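Chapter 6
Learning to Handle Cloth

If you have ever pulled a shirt out of a full laundry basket and found a sock and half a sweater coming along with it, you already know a good deal about why cloth is hard for machines. A cup keeps its shape when you pick it up (bless it), and a shirt takes on a new one every time.

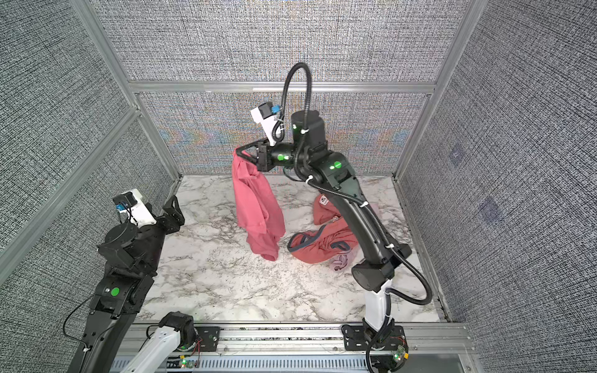

Samarakoon Teaching Lab | Robot Learning Group | Course Readers

In this chapter we follow one method, which we call Detavura, from its first demonstrations to its final scores. The cell has 2 arms on a shared front rail, each with a small camera at the wrist, and a marble-patterned floor where the garments lie. We recorded 100 demonstrations in October, and we will come back to them more often than you might like! 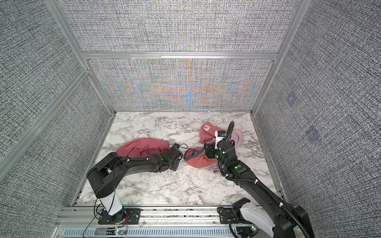

A bunched garment hides most of itself, so the method never tries to work out the whole shape at once. It looks for an edge worth holding, takes hold, and looks again. Keep that little loop in mind as you read, and please don't worry if the math in Section 6.2 feels slow going the first time through. 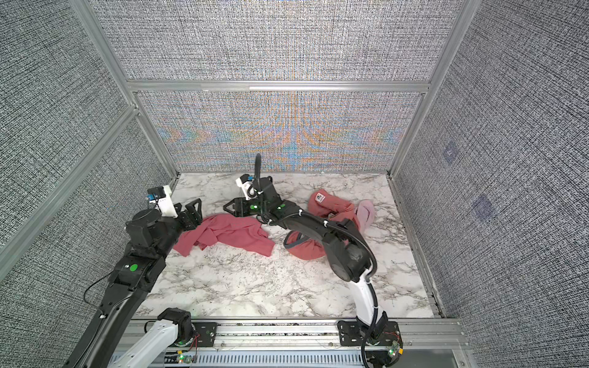
6.1 Choosing Where to Grasp

Let us begin with a single garment and a single gripper, and leave the second arm for later in the chapter.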